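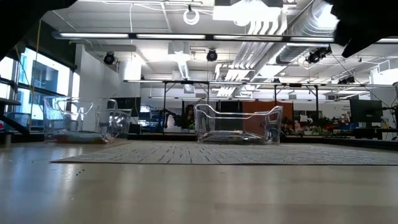 **Jurnetti (planner + perception bundle, two-arm licence): three weeks in**

Short version: good planner, decent perception, horrible config. Would keep it. Wouldn't pay for the top tier.

Background for anyone comparing. We sort snack bars into clear bins with two arms over one table. Sounds easy. Shiny wrappers, see-through bins, big windows down one side. Before this we ran Pledport with a pile of our own scripts glued on, so most of what follows is me comparing against that.

## Install

Quick. Joonas Rautiainen had it talking to both arms before lunch and he'd only skimmed the manual. It reads the arm description files, asks where the table is, off you go. One moan: the installer wants admin rights for a log folder. Why.

Calibration is a wizard. Nine poses per arm, then a check pass. Ours came out 3 mm off on the right arm first go, second go was fine. Do the second go.

## Planning

Best bit by a mile. Both arms share one small mat in the middle and the old setup just locked the whole area, one arm in, the other waits. Jurnetti plans the pair together. You set a minimum gap between grippers and it sticks to it, slows one down or bends the elbow out, carries on. Default gap is 130 mm. Far too cautious for a table this size. I've got it at 30 and the planner hasn't faulted on it yet.

- Plan times: fine. You stop noticing them.
- Replanning when a target moves: good, bit jerky at the join.
- Cables: it has no idea they exist. You can draw a keep-out tube round them by hand and you'll want to, but it's a static shape and our cable isn't.

Also the preview window shows the planned path as a ghost over the live arms. Use it. Saved me from a sign error in a bin offset that would of put a gripper through the rim.

## Perception

Mixed. Wrappers on the mat, very good. It splits bars that touch, gives you a sensible grasp angle, copes with odd orientations. A bar half on the mat and half off used to confuse our scripts badly and Jurnetti just treats it as a bar.

Glossy table is harder. Reflections from the windows and the ceiling lights come back as low confidence blobs. Turning on "specular filter" gets rid of most of them, and then now and then it gets rid of a silver wrapper as well. There's a slider. You'll be living in that slider in June when the sun's in.

Clear bins: don't bother detecting them. It'll find the rim, lose the rim, find a different rim. I entered ours as fixed boxes and turned bin detection off. Depth inside a bin is patchy too, worst with just one flat packet on the bottom, better when there's a heap.

Labelled set for our products took 488 images, grabbed through the Jiltis plug-in. The plug-in's good, one key to save, one to bin it. Training was overnight. Mint green wrappers and pale blue ones still get swapped a bit.

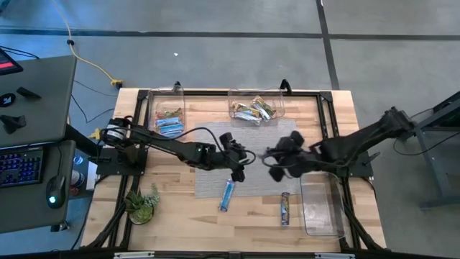
## Control

Does what it says. Force limit per gripper, speed scaling, soft stop on the space bar. (Move your mug. And maybe the keyboard.) Grip force is a single number for the whole pick, I'd like one for the close and one for the carry, becuase a bar that's squashed on the way up is still squashed when it lands.

Task scripts are plain Python. Nice. The visual editor is for demos, I opened it twice.

## Config

Right. Four YAML files, two of which overwrite each other depending on launch order. Units are metres in three of them and millimetres in the last. Error text is "invalid scene" whatever you did. I lost an afternoon to a tab character.

Keep the lot in git from day one. Diff after every wizard run too, it rewrites your comments out.

## Support

Tuominen sell it and do first line support. Replies same day, polite, clearly people who've used it. The fix for our launch order thing was a one-line patch they mailed over, still not in the release as far as I can see.

## Scores

| | out of 5 |
|---|---|
| Planning | 5 |
| Perception | 3.5 |
| Control | 4 |
| Config | 1 |
| Support | 4 |

Buy if you've got two arms in each other's way. Single arm on a matt table, stick with what you have.

Will update when the next version's out, they say the YAML is being merged.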